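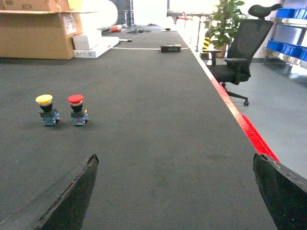
Re: Walking school bus, Stindcombe side

Date: 12/10/23
To: Ilgate Elementary Families list

Hello everyone, and thank you to all of you who wrote back over the weekend. I meant to answer sooner, but we had a houseful of cousins and I only sat down with a cup of tea this evening. I've pasted in the message I'm replying to, for anyone who joined the list after Thanksgiving:

> Our youngest starts kindergarten at Ilgate after the break and we live
> on the far side of Stindcombe Road. Is the walking group still going?
> The bus letter says we're 285 feet inside the line, so no bus for us,
> and I can't be at school and at work at the same time. Also, does it
> run when it snows? Thanks from a nervous new family.

First of all, welcome! You're going to like it here, and please don't be nervous (well, be a little nervous, we all were, and I cried in the parking lot with both of mine). Yes, the walking group is still going. We meet at the corner of Stindcombe and Laryea Street at 7:40 and leave at 7:45, and there are always two grown-ups, one in front and one at the back with the stragglers. We have 5 families on the morning schedule right now and would dearly love a couple more, even if you can only do one morning a month.

As for snow, we walk in it. We don't walk in ice, or when the district calls a two-hour delay - on those days everybody makes their own way, and people usually post here to offer a seat in the car. Boots on, shoes in the backpack, and please put a name in the mittens. The lost and found table was a sorry sight last winter.

Now, the crosswalk. Several of you asked what became of the money from the June fun run. We raised $1,346, and it's still sitting in the parent group account. The town wants $3,000 from us toward the flashing light at Merkham Avenue, so we're not quite halfway, but the pancake breakfast in the new year should help a good deal. If you have a griddle we could borrow, write to me off the list. Bigger is better!

One more thing for the new family: kindergartners need an adult to hand them over at the side door, the one by the bike racks. Whoever is walking in front that morning will do it, but the office has to have a signed form from you first. Ask for the green one. They'll try to give you the white one, which is for after-school pickup.

Hope to see some of you at the corner tomorrow,

A Laryea Street mom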